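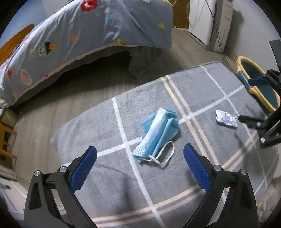 What the blanket was hiding

I gave myself one evening to sort out the sitting-room blanket, and I'd like it noted that I started with good intentions and a cup of tea.

It's a grey one, plush, with a check of white and pale peach stripes, and I bought it from a shop in Umbridge eight winters ago. It's meant for cold knees. It has become the place where everything lands when I come in: post, receipts, one glove, and on this occasion a crumpled light-blue face mask and a little silver foil packet with some red and blue printing on it.

The mask bothered me most. I still carry them for the surgery and the bus (the 215 to Jomham gets very coughy in winter), and I take them off the same way every time, scrunch, pocket, forget. Then the pocket gets emptied on to the blanket and there it stays, ear loop trailing, looking like something the cat brought in. I don't even have a cat!

So I've made some rules. Disposable masks go straight in the bin by the front door, and I snip the loops first. Foil packets get a squeeze to see if there's anything left inside, and the empties go out too. Anything I can't decide on gets three days in a bowl on the shelf and then it's gone, no appeals.

The blanket itself needed a proper shake out of the back door, which I recommend doing downwind. Mine then had a cool wash and went over two chairs to dry, as plush goes horribly flat on a radiator. Run a soft brush over it while it's still a bit damp and the fuzz comes back up nicely.

It's folded on the arm of the sofa now. I put my keys on it twice while writing this.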